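Section 4: Opening and Nesting Your Dolls

Welcome to the best bit! Clear a flat, pale table so the painted details show up well, and give each doll plenty of elbow room.

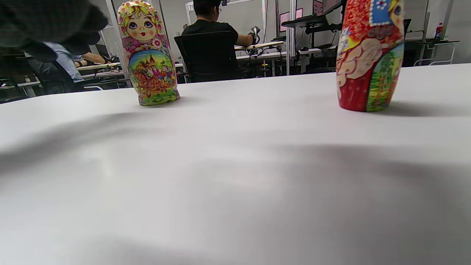

Hutex Toy Library, Painted Toys Team

4.1 Taking the set apart

1. Stand the largest doll upright and hold her base steady.
2. Grip the top half with your other hand and twist gently, then lift. A little squeak is fine (we rather like it).
3. Set the two halves down side by side and carry on with the next doll.

CAUTION: Never lever the halves apart with a knife or ruler. The rims chip easily.

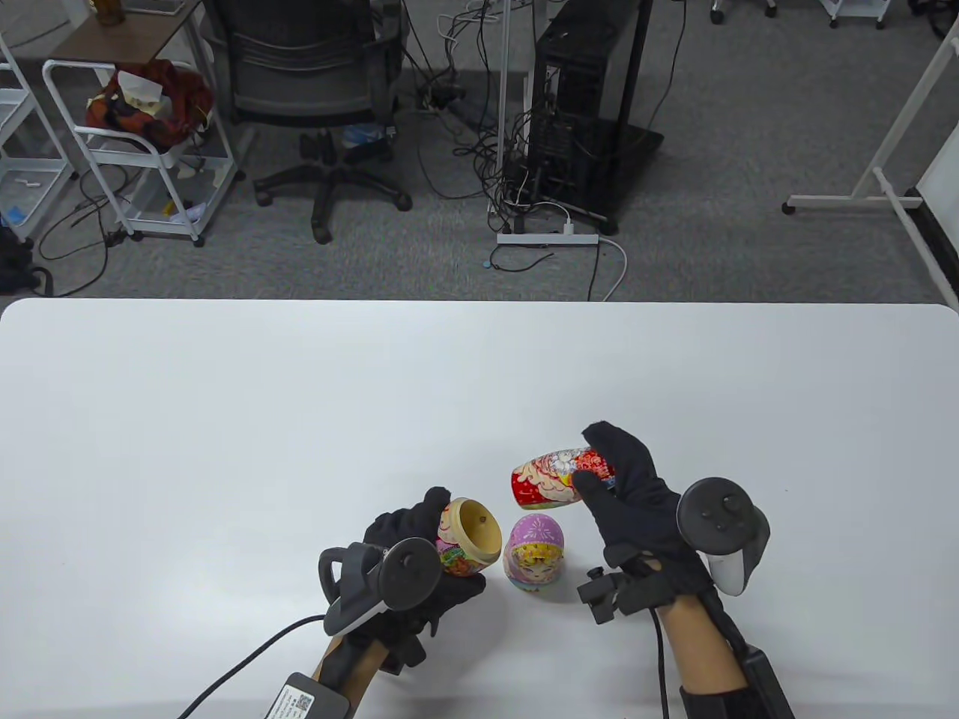
Fig. 9. Open halves, with a smaller doll standing complete

4.2 Looking at the painting

4. Turn every doll slowly before you put her away. There are flowers, scrollwork and little painted panels to find, and the headscarves are a treat in themselves!

NOTE: Raised dots and beads catch on fluffy cloths. Dust them with a soft, dry brush. 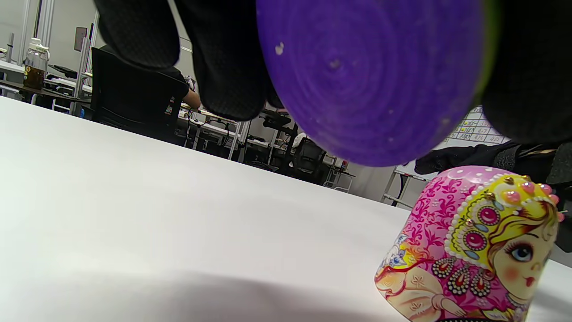
4.3 Putting them back

5. Start with the smallest doll and work upwards.
6. Line up the pattern across the join, then press down lightly.

Stuck halves? Ask Thandeka Van Wyk at the Asstead desk, quoting set 274.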